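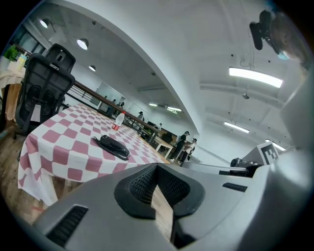
How to compare two hand-held grippers without fooling yourself

I've been putting the Valach and the Bredier through the same tabletop tests since August, and I've finally got a routine I trust. Grab a coffee, it takes an arvo.

1. Dress the table. I use a checkered cloth on purpose! The camera gets plenty of pattern to track, and a soft surface shows up a clumsy grasp straight away (the cloth bunches up and you'll see it in the footage).

2. Pick boring objects. A clear plastic water bottle is my favourite, because see-through things are a pain for every camera I've tried. Add something with a coiled cord too. Cords snag, and you want to know which fingers they snag on.

3. Check the pads. Look for grit in the textured bit and give it a wipe. Kirstin Guthrie reckons worn pads explain half the odd results people send her, and I believe it.

4. Lock your exposure. Ceiling lights plus a bright window will send auto mode bananas, and then your marker tracking drops out halfway through a run.

5. Do 300 grasps per gripper, swapping over every 3 so your tired wrist gets shared out fairly. My first go stopped at 234 and I had to chuck the lot.

6. Log drops as you go, with the object's name and the colour of the pad. I use a paper notebook, Mahmoud Saber uses a spreadsheet, either's fine.

For what it's worth, I like the Valach for bottles and the Bredier for cords. Arm mounting comes next, once the brackets turn up from Tulstead.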